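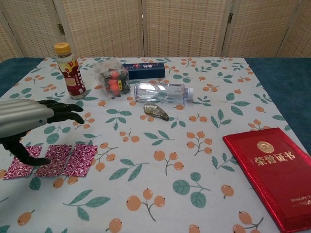
One reviewer of the Eltholm survey objected that households do not report storage losses reliably, and that any estimate of shortage built on their answers would overstate demand. We therefore compared reported use with meter readings at 15 shared standpipes in the Cudovon district.

Category: Water Supply and Access

3.2 Household storage and dry-season demand

The sample covered 156 households served by the Plirkeo network. Each kept a daily record of containers filled, water discarded, and hours without supply. Records began in November and ran for 15 weeks. Six households stopped before the end and were left out of the loss estimate, but their readings remain in the standpipe totals.

Reported use exceeded metered use at most standpipes. The gap was widest where supply was cut overnight, and it narrowed when discarded water was entered separately. Following Dương, we treat water thrown out after standing as a loss in storage and do not count it as consumption. Figure 3 gives the corrected values by standpipe.

The correction does not remove the shortage. Households at the end of the line still drew less than the district minimum in the driest weeks, and tank size explained little of the difference. Leakage upstream of the meters was not measured.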